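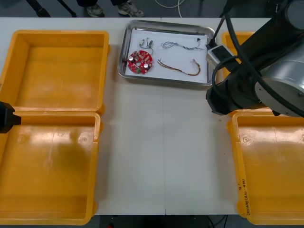

Small Parts, Big Ledgers: Keeping Track of Stock
Unit 3 handout, Cartwright evening course in bookkeeping

Welcome back, everyone, and thank you for all the good questions last time (I know the hour is late and most of you come straight from work). Tonight we get to inventory, a part of the books I happen to love.

Think of a small repair shop in Loltham that buys components by the bag. The owner pays for a bag in April, uses a few pieces that month, and still has plenty left in the bins when the month closes. How much of that money is an expense for April? Only the cost of what was used. The rest stays on the balance sheet as an asset until it goes into a job.

There are 2 methods we will practice. With first in, first out, you assume the oldest pieces leave the shelf first. With weighted average, you add up the cost of everything you had available, divide by the number of units, and use that one figure for each piece – simple enough once you have done it a few times, I promise!

Let's say our shop has a stock value of $1279 on the books, but the shelf count comes in $16 lower. Please don't panic, and please don't hide it. Write it off as shrinkage, date the entry, and keep the count sheet with your papers. A difference like that can come from a broken piece, a miskeyed invoice, or a part that went out on a job without a ticket.

For next week, read the Pravbridge case in your packet and work the first three problems by hand. You may check them in the spreadsheet afterward. Bring a calculator and a pencil with a decent eraser.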